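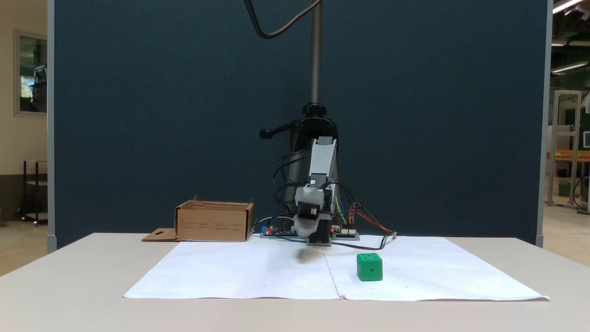

Du papier blanc sur les tables de l'atelier

Depuis janvier, les tables claires de l'atelier Flallon se couvrent de papier blanc avant chaque séance de travail. L'habitude est partie d'une seule table, celle qui se trouve devant la cloison en tissu gris-bleu, et elle a gagné le reste de la salle en quelques semaines. Le papier se change vite, il se laisse annoter au crayon et il évite de frotter le plateau à l'éponge en fin de journée.

Une feuille seule ne suffit pas pour nos plateaux. On en pose donc deux, bord à bord, sans les faire se chevaucher : un objet posé à cheval sur une surépaisseur n'est jamais tout à fait d'aplomb. La jonction reste visible, sous la forme d'un trait fin au milieu, et plusieurs d'entre vous s'en servent comme repère pour partager la surface en deux.

Les petits points au crayon marquent des emplacements. Merci de les faire légers et de ne pas les effacer à la gomme, qui fait pelucher ce papier-là. Quand une feuille est trop chargée, retournez-la ; le verso sert aussi bien.

Le stock actuel vient de chez Vilela. Nous avons reçu 242 feuilles et il en restait 64 au dernier passage dans la réserve. La prochaine commande partira dans 7 jours. Si vous prévoyez une séance longue, signalez-le d'ici là sur le cahier à l'entrée.

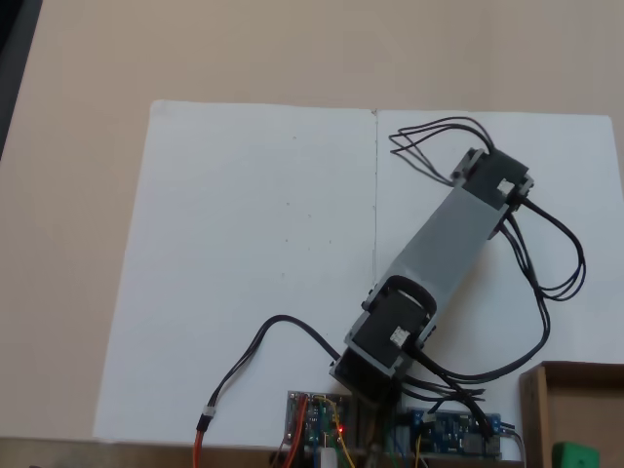
Cartons et dés en mousse

Les cartons d'emballage peuvent rester ouverts sur un coin de table pendant la séance, derrière le papier de préférence. Le soir, ils sont repliés et rangés à plat dans la réserve. Gardez aussi les rabats détachés, même ceux qui ont une fente : ils servent de cales ou d'intercalaires, et on en manque régulièrement.

Les dés en mousse sont revenus de la salle Astex. Le vert se voit très bien sur le fond blanc, on le retrouve sans chercher. Il en manque encore 5 à la série, sans doute partis dans un carton. Regardez au fond avant de plier.

L'étagère à roulettes noire, côté fenêtre, reste à sa place. Elle peut être déplacée pendant la journée à condition de revenir contre le mur le soir.

Les feuilles usagées vont au bac à papier du couloir, sans ruban adhésif.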